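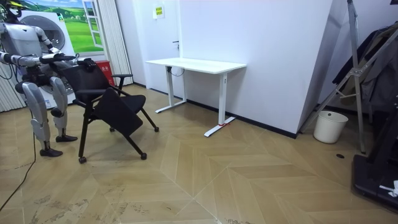
The club had the room until nine in the evening, and at seven the chair was still winning.

Our robot was called Botha. I had written 197 lines for it in April, and all of them were about one task: take the chair, bring it to the desk, push it under. For the Stekine Cup a team needed three clean runs in front of the judge. We had never made two.

"It holds too hard," said the girl from the second year. She sat on the floor with the laptop on her knees. "It thinks the chair wants to escape."

"Maybe it wants," I said.

She did not laugh. She changed the grip force to 80 and pressed the key.

Botha moved its fingers and waited, as it always waited, a little longer than was comfortable. Then it walked. I held my breath, which is a stupid thing to do for a machine – but my grandmother did the same when I carried soup to the table, and I never spilled it when she was in the kitchen.
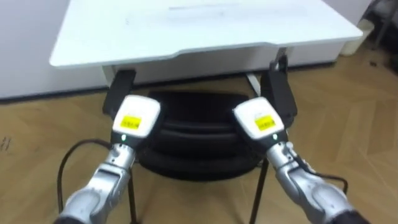
The first year boy was reading the numbers from the screen in a low voice, like a man at prayer. I asked him to stop. Then the silence was worse, and I asked him to begin again.

In my country I was the best in my school. When I came here I understood the mathematics but not the jokes, and for one whole winter I said only "yes" and "good idea" in this room. It was the chair that changed it. One night it rolled over my foot, and I shouted a word in my own language, and everybody wanted to learn it. Now it is the name of a function in our code. The judge from Brallex asked us what it means. We told him it means "release."

"Attempt 306," said the boy.

"Don't count aloud," said the girl. 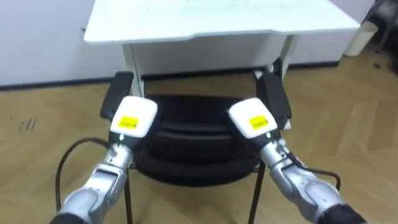

*Botha at the desk, with the chair under it.*

She lifted her hand from the keyboard. I looked at the clock, then at the two small green lights.

"Release," she said, in my language, and with a terrible accent.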